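Plurkano-Verlag bringt Studie zur thailändischen Diasporaliteratur heraus

Der Literaturwissenschaftler Samran Srisuk legt im Juni eine Untersuchung über Romane und Erzählungen thailändischer Einwanderer und ihrer Nachkommen vor. Das Buch trägt den Titel »Saengthong« und erscheint im Verlag Plurkano. Srisuk behandelt darin Texte von 25 Autorinnen und Autoren, von denen bisher nur drei ins Deutsche übersetzt sind.

Im Mittelpunkt steht die Frage, wie ältere Erzählstoffe in der Gegenwartsprosa weiterleben. Srisuk verfolgt etwa das Motiv des verkleideten Prinzen durch mehrere Familienromane und zeigt, wie es dort mit Berichten über Ankunft, Arbeit und Sprachwechsel verbunden wird. Ein eigenes Kapitel gilt der Kurzprosa, die zunächst in kleinen Zeitschriften gedruckt wurde und heute schwer zu finden ist.

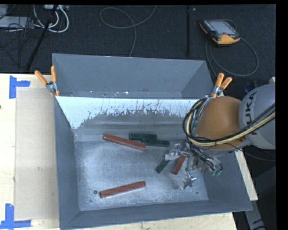
Grundlage der Arbeit ist eine Sammlung der Bibliothek in Skerau. Sie umfasst 842 Hefte und Einzeldrucke, die meisten davon in thailändischer Sprache. Srisuk hat den Bestand über mehrere Jahre ausgewertet und im Anhang ein Verzeichnis beigefügt – nach Angaben des Verlags das erste dieser Art. Rund 44 Seiten nimmt allein die kommentierte Bibliografie ein.

Zitate werden im Original und in deutscher Übersetzung wiedergegeben. Die Übertragungen stammen überwiegend vom Verfasser selbst. Eine englische Ausgabe ist in Vorbereitung, ein Termin steht noch nicht fest.

Vorgestellt wird der Band am Freitag um 19 Uhr im Literaturhaus Gresgate. Srisuk liest aus der Einleitung und aus dem Kapitel über die Zeitschriften, anschließend ist ein Gespräch mit dem Publikum vorgesehen. Der Eintritt ist frei, eine Anmeldung ist nicht erforderlich.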